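Home | Projects | Reports | Archive | Contact

Storage Bins and Work Tables: Layout of a Shared Sorting Bench
Student project report
Saulius Vaher and Uchenna Ekpo
Fri 15 May

1. Purpose

The bench in the Grimside workshop is used by several student groups for sorting small parts. Parts were often left in the wrong bin or put back on the table after sorting. The aim of the project was to choose one bin type and one fixed bin position, and to write a short procedure that any group could follow.

2. Requirements

The bin had to have straight walls and a flat floor. Rounded corners were allowed if the radius was small. The color had to be plain, with no print on the inside, so that both dark and shiny parts could be found by eye. The table was not to be drilled or painted. The budget allowed no new furniture.

3. Bin and table

A rectangular gray bin on a light wooden table was selected. Gray was preferred to white after the first trials, in which pale parts were missed at the end of a run. The long sides are kept parallel to the table edge, and the position is marked with removable tape. 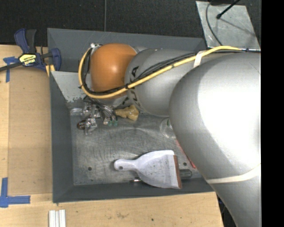
Wall height was the main compromise. A high wall keeps parts from being pushed out, but parts that come to rest against it are harder to pick up. A low wall has the opposite effect. We kept the higher wall and added a step to the procedure: parts near a wall are moved toward the middle before the next batch is added.

4. Trials

Each trial used 85 mixed parts and was timed with a phone. Loading was done from a paper tray in one pour. A trial was stopped after 30 minutes whether or not the bin was empty. Over the full test period nearly 2,000 parts were handled. Most of the parts left behind were in the corners. Times varied more between groups than between bin positions, so no position can be called faster on this data.

5. Remaining work

A second bin with sloped ends will be tested in June. The label format from the Sirkex course project will be reused for the shelf under the table. The parts list is kept in the Ekwueme folder and needs to be updated before then.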